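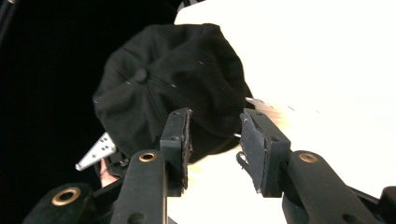
# Treken counter-pressure bottle filler, after two seasons

I brew five-gallon batches in a garage in town, keg nearly all of it, and bottle only what I want to give away or enter in a competition. For years I did that with a length of tubing shoved into a picnic tap. It works if you drink the bottle that weekend. A pale ale filled that way in November tasted like wet cardboard by the holidays, so I bought the Treken filler and have used it on every batch since.

It's a stainless wand with a rubber stopper, a gas valve on one side, a beer valve on the other, and a small bleed screw at the top. You push the stopper into the bottle, purge with CO2, let the pressure in the bottle come up to match the keg, then open the beer valve and bleed slowly. The beer comes in quietly from the bottom. When it reaches the neck you shut the beer valve, bleed off the last of the pressure, pull the wand and cap on foam.

## Setup

The box has the wand, two stoppers (one for standard 12-ounce bottles and one for bombers), and two hose barbs. It doesn't have hose, clamps or a tee for the gas line. You'll need all three, and a second regulator output or a splitter. I already had a Mudgway two-way manifold on my tank, so I ran the filler off the spare leg. If you're starting from a single regulator, add that to the price.

The instructions are one folded sheet. They tell you to set the keg at serving pressure and leave it there. I got much better results by chilling the keg to 34 degrees overnight, putting the empty bottles in the freezer for half an hour, and using ten feet of beer line. With short line and warm bottles I lost a third of each bottle to foam.

## Filling

The first dozen bottles were a mess. You need one hand on the stopper, one on the valves, and a third to hold the bottle still. By the second session I had a rhythm, and now a case takes me a little under an hour, including sanitizing and capping. My old tubing method was faster by half.

The bleed screw is the best part. It turns smoothly and holds where you leave it, so once you find the right setting you can mostly leave it alone. The beer valve isn't as good. It has a quarter-turn handle that sits close to the wand, and with wet hands it's hard to grip. I wrapped mine in silicone tape.

The small stopper fits most brown longnecks. It doesn't seal well on the imported swing-tops I save, and it popped out of one with enough force to put beer on the ceiling. Wear glasses.

## How the beer held up

I set aside six bottles of a West Coast IPA and six of a helles and opened one of each every couple of weeks. The helles was fine the whole way through. Carbonation stayed close to what I get at the tap. The IPA lost some of its top-end hop smell by week eight, but it still tasted like the same beer, with none of the papery flavor I used to get. I sent two of the helles to a club competition and the score sheets came back with nothing about oxidation, a first for me.

Digby Rakena, who is in my club and fills far more bottles than I do, tried it for a weekend and went back to his Skusus bench filler. That one clamps the bottle and frees up both hands. It also costs a lot more and takes up half a workbench. For a case a month I can't justify it.

## Cleaning and wear

Run cleaner through both sides, then sanitizer, then blow it out with gas. The wand comes apart with a wrench. Do that every few batches, because hop bits collect behind the beer valve. The small stopper started to crack near the rim this spring. A replacement from Dromov fit without trimming, and the rubber feels a little softer. The metal parts look the same as when I bought them, and the threads are all still clean.

## Who should buy it

Get one if you keg and want bottles that will last a couple of months. If you're only taking a few bottles to a party the same day, tubing and a cold bottle will do. If you bottle whole batches at a time, look at a bench model or just prime and bottle condition.

I'd knock it for the missing hose and clamps, the beer valve handle and the thin instructions. I'd still buy it again at the same price. One last note for anyone ordering: check the barb size before you buy line. Mine were 1/4 inch on both sides, and the line I had on hand was 3/16. It will go on if you soak the end in hot water first, but getting it off again means cutting it.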